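I'm Uzma Virk, and I run Pinholm Kitchen School with my old neighbor Jawad Bajwa. If you've landed on this page you probably want to know who we are before you hand over your Friday night (fair enough!), so let me tell you.

## How we got going

I taught middle school home ec for years, and when the program was cut I kept running into former students at the grocery store who told me they still made my lentil soup. One of them asked if her mom could take a class. Then her mom's whole book club wanted in. I was teaching out of my own kitchen by October, with people sitting on the stairs because there weren't enough chairs.

Jawad lived next door and could smell everything. He'd spent 10 years cooking at a hotel in Pumedmont and had just quit, and he came over one evening to borrow a colander and stayed to show everybody how to hold a knife. I'd been doing it wrong my whole life! We signed a lease on the old Sial Dry Cleaners building the next spring. The floor drain still gurgles when it rains, and we've stopped apologizing for it.

## What we teach

Plain home cooking, mostly. Soups, flatbreads, roast chicken, beans that taste like something, pickles, pie crust. We don't do foams and we don't do tweezers. A regular class is an evening long, you cook in pairs, and then we all sit down and eat what we made at the long table. Bring a container, you'll have leftovers.

- **First Kitchen** is for people who have never cooked or who only make toast. Six weeks, very gentle.
- **Weeknight Suppers** is our busiest one. Drop in when you like.
- **Bread with Lindiwe** starts at 7 a.m. and fills up anyway, which tells you how good the bread is.
- **Kids' Fruit and Baking** runs on school breaks, ages eight and up.
- **Jar Club** is jam, chutney and pickles, and it gets loud.

Classes are $40 a seat and that covers all your food. If that's a stretch this month, write to me and we'll work something out. I don't ask for paperwork.

## The people

You've met me and Jawad. Lindiwe Mathebula does all our bread and most of our worrying. She came as a student, corrected my sourdough in the second week (very politely), and I hired her before she'd put her coat on. Imtiaz Chowdhury handles the shopping and the bookings, so if you get an email at midnight about cardamom, it's from him. Naheed Usmani teaches Jar Club and has strong feelings about vinegar.

## Where the food comes from

We buy what we can from the growers out along Sanon Road, and the rest from the same stores you use. I think that matters in a cooking school. I don't want you going home with a recipe that needs a special order and a cooler bag. Fruit is the thing we get through fastest. It goes into the kids' classes, into Naheed's jars, and into whoever happens to be walking past.
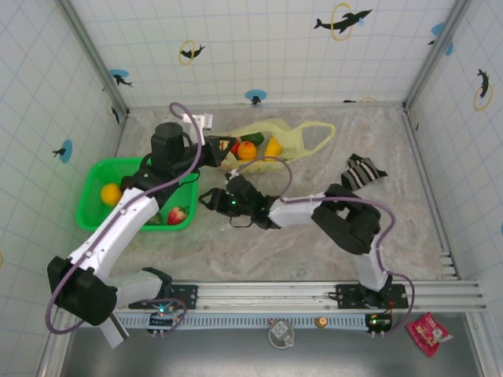 *Fruit in the yellow bag, green basket beside it.*

## Finding us

We're at 51 Mill Street, the brick building with the striped awning. Park in back, and come in by the side door because the front one sticks. There's a ramp at the side door too. Wear shoes that cover your toes and tie your hair up if it's long. Aprons are on the hooks, take any one except the blue one, that's Jawad's and he will notice.

Tell us about allergies when you book. We cook with nuts, wheat, dairy and eggs pretty much daily, so if yours is a serious one please call first and talk to Lindiwe. She'll tell you straight whether a class is safe for you.

The new schedule goes up on the last Friday of the month, and Imtiaz answers the phone most days after lunch.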